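Mudard Cable Strap Kit for Arm and Hand Builds

The Mudard kit keeps wiring close to the arm on a home or shop-built robot. It was put together by Percy Palomino and Valter Brandão at the Skokgate shared workshop, after one too many loops of wire caught on a drawer handle.

Each kit has 8 straps, 3 brackets and a hex key. The brackets fit just below the wrist, where a build with a jointed hand usually carries the most wire. Leave a loop between the wrist and the forearm so the joint can turn all the way without pulling. 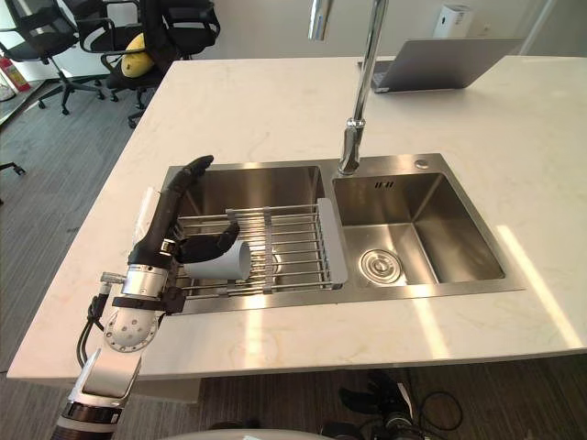

Kitchen jobs are a good test for your wiring. Picking a cup off a dish rack makes the wrist bend and roll at the same time, and any slack in the wrong place will show up fast. Run the motion slowly with the hand empty first – then add the cup. If a cable goes tight, loosen the strap, feed a little more through and try again.

The straps can be opened and used again. They are not meant to seal out water, so keep plugs and bare boards away from the sink.

Price: $29 per kit
Extra straps: $9 per pack
Color: black
Tools needed: none besides the hex key

Orders placed by Friday noon ship the same day from Stindgate. Workshop members can pick up at the front desk. The longer Cusi strap for upper arms is due back in stock in September.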